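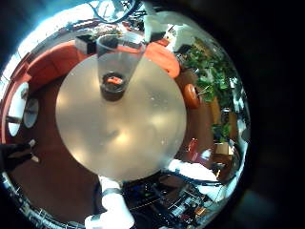

## About Skullonthorpe Juniors

We're a football club for children and teenagers in Skullonthorpe, and if you've landed on this page you're probably a parent wondering whether we'd suit your son or daughter, or perhaps you've just moved here and want to know who all those youngsters in green are on a Saturday. Either way, hello, and come in!

The club began with one under-tens side and a borrowed set of goalposts, and for the first few seasons we played wherever the grass had been cut. These days we have teams from under-sevens right up to under-sixteens, boys and girls, and we train on the Moya Lane fields, which we've come to love in spite of the slope (teams kicking downhill towards the hedge do tend to have the better half).

## How we go about things

Everybody who signs up gets a game. We've held to that since the start, even in seasons when it cost us a cup tie or two, and we still think it's right. The little ones play small-sided matches with no league tables, and most of their training is running about with a ball, which is how it ought to be at that age. From under-elevens upwards we enter the Riltik Youth League and things become a bit more serious - though we hope never so serious that anyone dreads coming.

Our coaches all hold a first-aid certificate and have been through the proper checks. Many of them are former players of ours who drifted back once they had children of their own, and a few never left at all.

## The ground and the pavilion

The pavilion seats 100 if people are friendly about it, and our best crowd so far was 986, for the Kusto Cup final when we hosted it. The car park wasn't built for that, and we remain very grateful to the neighbours. We've since raised £800 towards new drainage on the bottom pitch, which anyone who has stood there in February will agree is badly needed. There's a way to go yet, so do buy a raffle ticket if you're passing the tea hatch.

## Coming along

New players can try three sessions before paying anything. Bring shin pads, a drink and a coat for afterwards, and don't worry about boots to begin with, as we keep a box of outgrown pairs in most sizes and you're welcome to take some home. If the fees are a worry, please have a quiet word with any coach - we can nearly always sort something out.

Page last updated 30 October 2019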